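**FOR IMMEDIATE RELEASE**

**Plotari opens its mixed-hand comparison sessions to outside teams**

April 4, 2023

Hi, I'm Puspita Liem, and I run hand testing at Plotari. I usually leave announcements to people who are good at them, but I've been begging to make this one for months, so they let me have it!

Starting in July, Plotari will open its comparison sessions to any company or lab that's trying to pick a gripper. You bring the objects you need handled, we bring the arms and the hands, and you go home with the full logs, including the runs that went badly (those are the ones I'd read first).

The setup is one robot with 2 different hands on it. On the left arm we fit the Heo, a multi-fingered hand that wraps around things. On the right is the Stekell, a plain two-finger gripper. Both take commands from the same controller, Tastau, and both reach the same table, so you get to argue about the hands and leave the software out of it for once.

Why mix them? When I started, we'd test one hand in spring and another one in fall, and by then the table had moved, the lights had been swapped and somebody had changed the bottles. Comparing those numbers was a mess. With both hands on one body, I can run the same pick left and right before my coffee gets cold.

We've logged 700 picks this way so far, mostly bottles, flat boxes and folded paper goods. I went in as a two-finger person, I'll admit. They're simple, they're easy to fix, and I can tell from across the room if one's open. But round bottles lying on their sides have changed my mind a bit. The Heo gets its fingers around the body and I worry a lot less about a label sliding. For thin stuff with a clean edge, I still reach for the Stekell every time, and for cardboard flaps I go back and forth depending on the week (ask me again in July).

Évan Vasseur, who looks after Tastau, has his own opinion. "Puspita wants to talk about fingers all day," he says. "I want to talk about approach angles. A good hand coming in from a bad angle is a bad hand, and we lost a lot of runs before we started logging the wrist position too."

He's right about that, annoyingly. The wrist data is now part of every log, along with the head camera video and the operator's notes.
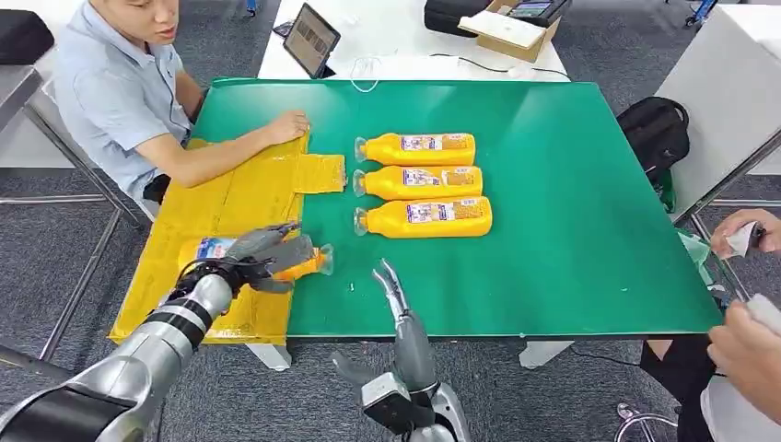 Each session runs 60 minutes and we'll take up to 8 teams in the first round. Please send us your object list ahead of time, with weights if you have them, and tell us which way up things usually arrive on your line. Small packaged goods are perfect. We can't take open liquids, glass or anything sharp this time around, and please don't send just one of each item! We like spares, because labels get scuffed and boxes get tired.

You're welcome to come and sit at the table with us, or you can ship your objects and join by video. Évan will be on the controller for most of the sessions, and I'll be fussing with the setup between runs.

There's no charge for the first round. We do ask for permission to add your picks to our running comparison of the Heo and the Stekell, with your company name left off if you prefer.

To ask for a place, write to the hand testing desk at Plotari and put "mixed hands" in the subject line. Press questions can come to me at the same desk, and I'm happy to talk bottles for as long as you can stand it.

**About Plotari**

Plotari tests robot hands, arms and controllers for companies that handle small packaged goods.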